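Chapter 7
Learning in Simulation: From Practice Runs to a Working Policy

What this chapter covers
How a simulated work cell is set up for training
Why small changes between runs matter
How to measure a result before any hardware is used

The last chapter dealt with teaching a robot by example, where a person guides the arms and the system copies the motion. That approach is slow. Each example takes a person's time, and a mistake can damage a gripper or the part it is holding. In this chapter the practice moves into software. The building, the conveyors, the bins and the arms are all computed, and a failed grasp costs nothing but a few seconds of computer time.

We will follow one study through the chapter. It is called Plidonden, and its task is easy to state: pick up a bottle at a roller conveyor and move it to the right place.

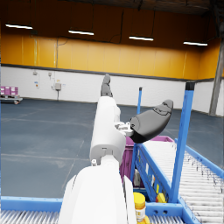

The Plidonden team began with 40 demonstrations, all recorded by an operator working inside the simulator. A set that small is not enough to train a reliable policy. The team used a tool named Gorkeo to make new runs out of the old ones. Gorkeo cuts each demonstration into short segments, shifts the starting position of the object, and joins the segments again so that the motion still makes sense. Runs that end in a drop or a collision are thrown out.

Two kinds of change are applied along the way. The first is a change in position — the object is moved or turned a little. The second is a change in appearance, such as the brightness of the lights or the color of a surface. A policy trained without the second kind tends to learn the look of one room and fails in another. We will call this the Dimitrov problem, after the test set in which the team first measured it.

Simulated contact is the weak point of the method. Rollers, rounded fingers and smooth plastic all slide against each other, and the physics engine only estimates how. Section 7.4 returns to this with the Janness friction tests, in which the same grasp was repeated at five friction settings.
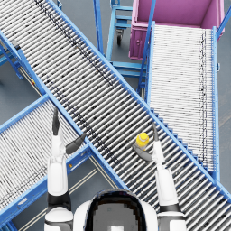
7.1 Describing the Task

Before any training starts, the task has to be written down in a form the simulator can check. A task description names the object, the region where it may start, and the condition that ends the run. It also sets a time limit.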